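読了目安:10分
最終更新:4月

第4章 平たい包みを棚に収める(Wendov 1007 をお使いの方)

第3章までで棚は立ちました。ぐらつきもなく、扉にぶつかりもせず、付属の六角レンチは早くもどこかへ消えた頃かと思います。残っているのは中身です。
この章では、Tenent の木製棚 Wendov 1007 に、カード状の薄い包みや小袋を仕分けて入れるまでの手順を扱います。食器や本を入れる方は第5章へどうぞ。鉢植えを入れるつもりの方は第7章の「お断り」を先に読んでください。

4-1 用意するもの

・組み立てと壁への固定が終わった棚本体
・収めたい包み(全部。後から出てくる分も、できれば今のうちに出しておく)
・Kairys の仕切り板 一組
・Brorkex のラベル用紙と、ちゃんと書けるペン
・乾いた布
・広い机、または床に敷ける布
・外したフィルムや緩衝材を入れる袋

ペンについては、書く前に紙の端で試してください。当社に届くお問い合わせのうち、ラベルに関するものの多くはペンの問題です。ラベル用紙に罪はありません。

「全部」と書いたのには事情があります。引き出しの奥、玄関の小物入れ、去年の旅行かばんの内ポケット。平たいものはどこへでも入り込むので、棚の割り付けを決めた翌日に、決まって同じ大きさの束がもうひとつ見つかります。家じゅうを探す時間がない場合は、いちばん怪しいかばんだけでも開けておいてください。

4-2 始める前に

注意:棚が壁に固定されていない場合は、ここで作業をやめて第3章へ戻ってください。「軽いものしか入れないから」という理由で固定を省いた方が、半年後に軽いものしか入れていた例を、当社はまだ確認していません。

注意:一段に載せてよい重さは10 kgまでです。薄い包みだけでこの重さに達するには相当の情熱が要りますが、達する方はいらっしゃいます。

注記:本文で「ます目」と呼ぶのは、横板と縦の仕切りで囲まれたひとつ分の空間のことです。「段」は横一列です。旧版の説明書では両方を「区画」と呼んでいて、担当者どうしの会話も成り立っていませんでした。

4-3 包みを分ける

1. 机の上を片づけ、包みをすべて出します。飲みかけのお茶は別の部屋へ移してください。

2. 大きさで大まかに分けます。縦横の長さを測る必要はありません。重ねてみて、はみ出さなければ同じ仲間です。

3. 厚みで分け直します。指で軽くつまみ、しなるものと、しならないものに分けてください。しなるものは立てると途中で腰を折るので、後で仕切り板の世話になります。

4. 表の面をそろえます。上下も、できればそろえます。上下が分からない柄のものもありますが、その場合は家族で一番声の大きい方の意見に従うのが早道です。

5. 中身の分からない包みは、ひとまとめにして脇に置きます。この山のことを本書では「保留」と呼びます。保留の山がほかの山より高くなったら、いったん休憩にしてください。

表面につやのある包みは、同じ向きに長く重ねるとくっつくことがあります。気になる方は、何枚かおきに薄紙をはさんでください。気にならない方は、はがすときに気にすることになります。

扱うときは縁を持ちます。真ん中をつかむと折れ目がつき、指の跡も残ります。縁を持つ癖がつくと、ほかの紙ものの扱いまで丁寧になったという感想をいただいたことがあり、ありがたいのですが、そこまでの効能は保証しておりません。
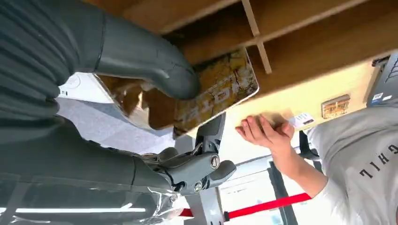
写真:棚と包み

つや のある面は、明るいところでは縁が白く光って文字が読みにくくなります。柄の似たものを見分けるときは、少し傾けて光を逃がしてください。黄色や茶色の入り混じった地に濃い文字が載っているような包みは特に紛らわしく、二度読んでも別の種類の山に入れてしまいがちです。三度読めば正しく入るかというと、三度目あたりで人は飽きます。迷ったら保留へ。

外した透明フィルムは、その場で袋に入れてください。机の隅にまとめておくと、作業が終わる頃にはなぜか机の全面に広がっています。静電気で袖や手にまとわりつく場合は、袋の口を先に広く開けておき、丸めながら押し込むと片がつきます。振って落とそうとすると、たいてい反対の手に移ります。

4-4 ます目を割り当てる

棚の前に立ち、目の高さの段を見つけてください。その段が一等地です。いちばんよく取り出すものが入ります。いちばん見栄えのするものではありません。この区別をつけずに割り当てた棚は、ひと月ほどで住人が入れ替わります。

1. よく使う包みを、目の高さの段に割り当てます。

2. たまに使う包みを、そのすぐ下の段に割り当てます。

3. 使わないのに捨てられない包みを、いちばん上の段に割り当てます。踏み台が必要な高さに置くと、使わない理由がひとつ増えて気が楽になります。

4. いちばん下の段は、重いものか、丈夫なもののために空けておきます。掃除機が当たる高さです。

5. ひとつのます目には一種類だけ入れます。

6. 保留の山にも、ます目をひとつ与えます。ふたつは与えないでください。

割り当ては紙に描いておくと便利です。巻末に棚の略図がありますので、そこへ書き込んでください。鉛筆をお勧めします。ペンで書き込んだ方には略図だけの追加送付も承っていますが、二度目の送付をお申し込みになった方には、担当から「鉛筆という手もあります」という一筆が添えられます。悪気はありません。

注記:空いたます目がひとつ残っても、何かを入れようとしないでください。空きは不具合ではありません。初期不良としてご連絡をいただいたことがありますが、交換は致しかねました。

4-5 仕切り板を入れる

Kairys の仕切り板は、しなる包みを立てて並べるための板です。立てずに寝かせて重ねる方は、この節を飛ばしてかまいません。ただし寝かせた場合、必要な包みは必ずいちばん下にあります。

1. ます目の中を乾いた布で拭きます。角に木の粉が残っていることがあります。工場で吹き飛ばしているのですが、角はどうしても残ります。

2. 仕切り板の欠き込みのある側を奥に向けます。逆にしても入ります。入りますが、抜けません。

3. 左右どちらかの縦板から100 mmのところに一枚目を立てます。定規がなければ、同梱の厚紙の短い辺がちょうどこの長さです。厚紙を捨ててしまった方は、定規を買ってください。

4. 手前の面が棚板の前端より少し引っ込むまで、静かに押し込みます。

5. 二枚目以降も同じ間隔で立てます。端に半端な幅が残りますが、そういう寸法です。細長いものを入れる場所だと思えば、初めからそのつもりだったように見えます。

注意:仕切り板を木づちで叩かないでください。手で入らないときは、向きが違うか、ます目が違うか、別の製品の板です。

板を入れ終えたら、包みを立てていきます。ぎっしり詰めず、指が入るだけの隙間を残してください。隙間なく詰まった棚は確かに美しく、撮影には向いています。しかし一枚抜こうとすると両隣がついてきて、戻すときには三枚とも入りません。

包みの表は手前に向けるか、左に向けるか、どちらかに決めます。どちらでも使い勝手に大差はありません。当社では左向き派と手前派が同じ部屋で働いており、見本の棚は見るたびに向きが変わっています。ご家庭では早めに決着をつけてください。

4-6 光と置き場所

棚そのものの置き場所は第2章で決めたはずですが、中身を入れてから気になることもあります。

窓の大きな部屋では、日の当たるます目と当たらないます目が分かれます。印刷のある包みは日に焼けますので、窓側のます目には色の変わって困らないものを入れてください。木の色も少しずつ濃くなります。これは故障ではなく、味わいとして宣伝している部分です。

長い間同じ位置に包みを置いておくと、その形に木の色が抜けて残ります。こちらは宣伝していません。季節の変わり目に一度、中身を少しずらすと目立ちにくくなります。
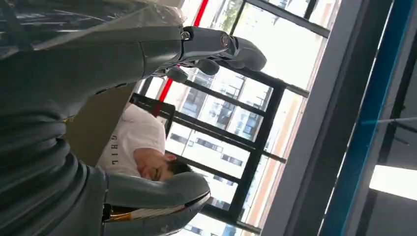
ずらすついでに、棚の正面に椅子を一脚置いてみるのもお勧めです。座ったときに手が届く段と、腰を浮かせないと届かない段があるはずで、立って決めた割り当てとは答えが違ってきます。普段どちらの姿勢で棚に向かうかは人によりますが、夜になると大半の方は座っています。午後11時に立ち上がって取りに行くほどのものかどうか、という基準で割り当てを見直すと、一等地の顔ぶれがすっかり変わることもあります。

夜に使うことが多い方は、照明をつけた状態でも一度確かめてください。天井の灯りは棚板の下に影を作り、昼間は読めたラベルが奥のほうから順に読めなくなります。ラベルは奥に貼らず、棚板の前端に貼りましょう。次の節の話です。

4-7 ラベルを貼る

1. 棚板の前端を乾いた布で拭き、手で触らずにしばらく置きます。

2. ラベルに名前を書きます。先に書いてから貼ってください。貼ってから書くと、全部の字が右上がりになります。

3. 裏紙を端だけはがし、位置を決めてから残りをはがします。

4. 中央から外へ向かって指で押さえます。

5. 一晩は引っ張らないこと。

名前のつけ方について。「小袋」「小袋その二」「小袋(別)」という三つのラベルを並べた棚の相談を受けたことがあります。貼った当日は本人にも区別がついていたそうです。翌週の自分は他人ですので、他人に通じる言葉で書いてください。

「その他」というラベルは一枚だけ認めます。「保留」のます目と同じ場所にしてください。「その他」と「保留」を別々に作ると、両者の違いを説明する紙がさらに必要になります。

注記:Brorkex のラベル用紙は100枚入りです。この棚には多すぎます。余りを家じゅうに貼りたくなる時期が来ますが、一週間で収まります。収まらない場合でも、冷蔵庫に「冷蔵庫」と貼るのはおやめください。

4-8 一週間の試用

中身とラベルが入ったら、一週間はそのまま使います。途中で直したくなっても、気になった点を紙に書くだけにしてください。使い始めの不満の半分は棚への不満で、残りはまだ手が場所を覚えていないだけです。どちらなのかは一週間待つと分かります。

試用の間に見る点は次のとおりです。

・元のます目に戻らず、棚の上に置かれたままになる包みはないか
・二度続けて間違えたます目はないか
・仕切り板が手前に出てきていないか
・保留のます目がふくらんでいないか

棚の上に置かれたままの包みは、怠けの証拠とは限りません。そのます目が遠いか、入れにくいか、名前が悪いのです。置いた人を責める前に、ます目を移してください。移しても置かれたままなら、そのときは話し合いをどうぞ。

4-9 困ったときは

包みが奥へ落ちる
背板との間に隙間があるか確かめてください。背板が正しくはまっていれば、包みが落ちる隙間はありません。隙間がある場合は第3章の手順6に戻ります。手順6を飛ばした覚えのない方も、一度ご覧ください。

包みが前に倒れてくる
仕切り板の間隔が広すぎます。板を一枚足すか、包みを足します。包みを足すほうを選ぶ方が多いのは承知しています。

横板がたわんで見える
棚の正面にまっすぐ立って見直してください。それでもたわんで見えるときは重さを疑います。4-2 の数字を超えていないか、中身を降ろして量ってください。体重計に載せて量ってかまいませんが、自分の体重を引くのを忘れずに。

仕切り板が抜けない
4-5 の手順2を読み返してください。読み返したうえで、やはり向きが逆だった場合は、手前の両端を交互に少しずつ引きます。力まかせに中央を引くと、板が割れるか、こちらが後ろへ転びます。

ラベルがはがれる
貼る前に拭いていないか、拭いた後に触ったかのどちらかです。どちらでもないとおっしゃる方には、新しいラベルをお勧めします。

家族が従わない
本製品の保証範囲に含まれません。

4-10 手入れ

ふだんは乾いた布で拭くだけで結構です。水拭きをしたときは、その後すぐに乾いた布で仕上げてください。ます目の中は手が入りにくいので、つい手前だけで済ませたくなります。中身をずらす季節に、奥まで拭くことにしておくと忘れません。忘れても木は怒りませんが、ほこりは下の段へ移ります。

香りのついた艶出しは、包みに匂いが移ります。食品の小袋を入れている方は使わないでください。

仕切り板は外して洗えます。洗ったら完全に乾かしてから戻します。向きは欠き込みのある側が奥です。念のためもう一度書きました。

次の第5章では食器と本を扱います。同じ段に両方を入れたい方のための節もありますが、書いた本人はあまり賛成していません。

読者コメント(3件)

・仕切り板、逆に入れました。読んでから入れたのに逆でした。4-9 のやり方で抜けました。

・保留のます目が三つあります。叱られるのは分かっていますが、報告だけ。ところで巻末の略図、いちばん下の段が実物より狭く描かれていませんか。

・「しなる/しならない」で分けるのは分かりやすかったです。うちは種の袋を入れています。旧版の「区画」のときは組み立てを途中でやめたので、書き直してもらえて助かりました。薄紙は何枚おきが目安なのか、そこだけもう少し具体的に書いてほしいです。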